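Second wind at the Entwistle pit

The cooling towers came down in September. What was left at Entwistle was a flooded opencast pit, a rail spur and a grid connection big enough for a town. The grid connection is the part everyone wanted.

Zevier, the company that now holds the lease, plans to cover the old coal yard and part of the pit lake with solar panels and put a battery store beside the substation. It says the site should be exporting power within 4 years. The peak output will be 50 megawatts, a small fraction of what the coal station managed, but the pylons are already there and so is the road. 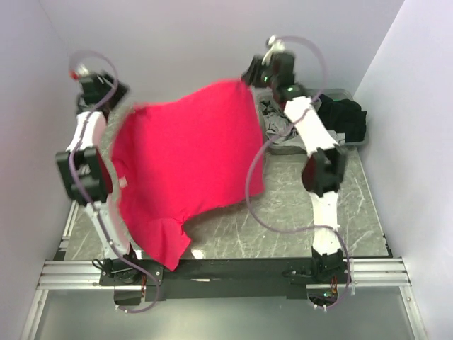
Issue 20

Samer Masri worked in the turbine hall until it closed and is now site manager for the new scheme. He walks the perimeter most mornings at half past seven, before the contractors arrive. The ground is the hard part, he says. Ash was tipped here for decades, and it settles unevenly. Piles can't be driven through the capping layer, so the panels will sit on concrete blocks laid on top of it.

"You can't dig, so everything goes on the surface," Masri says. "Cables, footings, the lot. It makes the drawings look odd but it's quicker to build."

The lake is a different job. Floating panels are moored to the banks with steel lines, and the lines need enough slack to cope with a water level that rises every winter. Hudo, the firm supplying the floats, has asked for another season of depth readings before it fixes the anchor points. 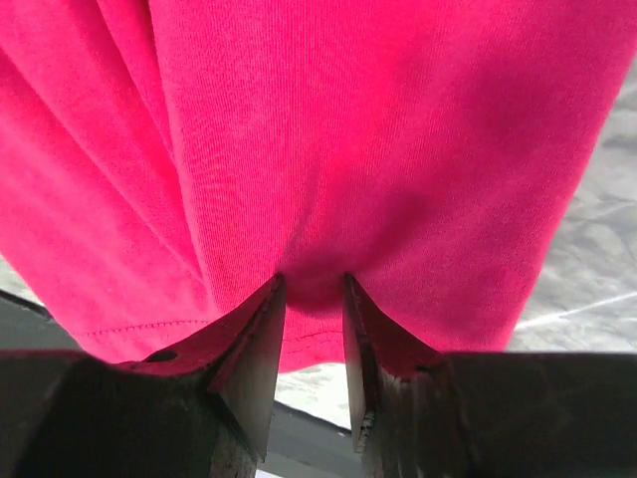 Bright pink knit fabric, gathered into folds

Wildlife has moved in faster than the engineers. Sand martins nest in the north face of the pit, and great crested grebes have bred on the water. The planning consent keeps 5 hectares of the lake clear of panels and bars work near the north face while the martins are nesting. The local bird group wanted more open water and still does.

Money is less settled. Zarus, which is lending most of the cost, won't release the second payment until a buyer is signed up for the power. Talks are going on with a cold store and a water company. If neither signs, the battery will be built first and the floating section will wait.
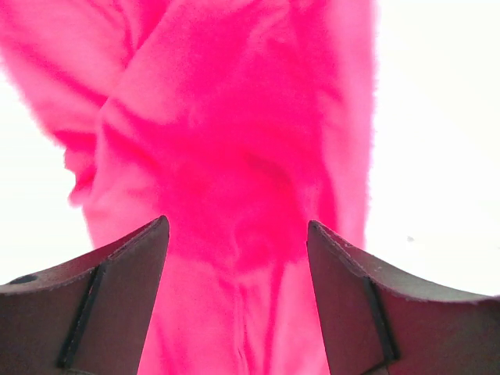 Will the village get cheaper electricity?
There is no direct discount. The power goes into the grid, and households will carry on paying their own supplier — but Zevier has agreed to pay into a yearly fund for insulation and heating repairs in the parish.

Masri expects the first blocks to be laid on the coal yard next spring, once the drainage has been signed off. The rail spur will stay for now, as the transformers are due to come in that way.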